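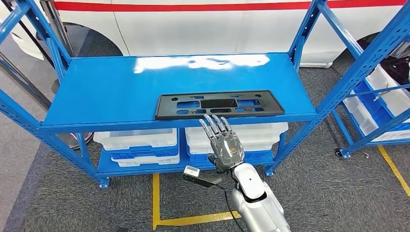
Top shelf of the blue unit, black bracket near the front lip.

24 Sep 2019

Spent most of the day on the blue shelving. Uprights are the slotted type, so shelf height is set by whichever row of slots the clips go into. Diagonal braces on the side frames only. I had been meaning to check the unit for square since we shifted it over from Flelholm in June, and finally did. Measured the diagonals at the rear: 3 mm difference corner to corner. Slackened the braces, pushed the left upright back by hand, retightened. Second reading gave 2 mm. Left it there. The floor falls toward the door and I doubt a better figure would hold.

Height to the top shelf is 1,862 mm on my old drawing, but that drawing is for the tall version and is no use for this one. Crossed it out. The only number I can carry over is the clear width between the uprights, 939 mm, which I confirmed with the steel tape. Wrote it on masking tape and stuck it to the back of the left upright where it won't get rubbed off.

The top panel is the weak point for finish. The paint is glossy and throws the ceiling light straight back near the rear edge, so small dark parts are easy to see at the front and a nuisance to pick out further back. Decided that anything flat and black stays near the front lip, long side parallel to it. The bracket is the obvious case. It is moulded plastic, much the shape of a licence plate frame, with a big rectangular opening in the middle, smaller rounded slots either side and a few round holes along the top edge. Lying flat it takes up very little height, and the raised edges are enough to get hold of.

Tried the Utodik rubber mat under it before lunch. Grip was good but the mat curled at one corner and lifted the part. Took the mat out again. May try a thinner one from Uibo if they still cut to length.

Bins stay on the lower shelf. White ones to the left with the blue tray between, one bin higher and to the back, the other lower and forward. I considered putting all the white together and gave up on it, as the colour change makes it quicker to tell the levels apart from a few steps away. No labels yet. The Flumumora labels I ordered are the wrong width for the bin lips and will have to be trimmed.

To do: touch-up paint for the scratch I made with the spanner, trim labels, check the diagonals again once the weight has been on for a while. Swept up and put the tape back in the drawer.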